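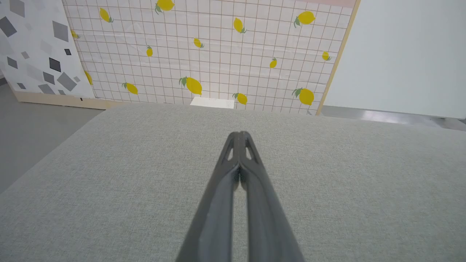
5.2 What the trials do and do not show

The question we were asked to answer is whether the Prodau arm can tidy a room. Our answer is that it can do parts of the job, on some days, with a person standing near the stop button. We ran 165 trials in the test room at Jorolwood. In 71 of them the arm finished the chore with no help. The vendor's summary of the same period uses the word "capable" several times, and we don't think a success rate of 43 percent earns it.

Some of the gap comes from how a chore is defined. Munro's earlier report scored a pickup as a success once the fingers had closed on the object. We scored it only when the object was in the bin and the arm had returned to rest. Under the older rule our own numbers would look much better, and readers who compare the two reports should keep this in mind. Guangming Ren rescored a portion of the trials under both rules and found that most of the disagreement came from objects dropped on the way to the bin.

Soft furniture was the hardest case. Figure 2 gives the wrist view over a padded surface covered in speckled gray fabric. The two fingers are closed on nothing, with their tips just above the cloth. A small white block stands past the back edge, and only its top portion can be seen. A person would lean over and take it. From this angle the planner has very little of the block to work with, and the edge in front of it is rounded, so the height of the obstacle is itself a guess. The backdrop does not help either. The panels behind are printed with yellow lemons on a thin grid and with gray squares and diamonds, and a detector trained on plain walls has every chance to go wrong there. We make no claim about what the arm did next in this one view. A single view can't settle that.

It has been put to us that these are problems of scale, and that another 1,000 demonstrations would fix them. Perhaps they would. We have heard the same thing said of each earlier version, and the test rooms have tended to get simpler as the scores went up. Booker Pruitt, who ran the Sarkik comparison for us in March, noted that his crew had begun clearing clutter before each run without being asked to. We had them stop, and the rate fell.

None of this means the work is worthless. On a hard, bare tabletop the arm was steady and fairly quick, and a shop that moves one kind of part between fixed trays may find a use for it now. A living room is a different job. Things fall behind other things, cushions give under load, and people hang patterned cloth wherever they like. Until a system is scored in rooms its makers did not arrange, with every assist by a human counted as a failure, we would treat claims of household readiness as untested. Section 5.3 lists the assists by type.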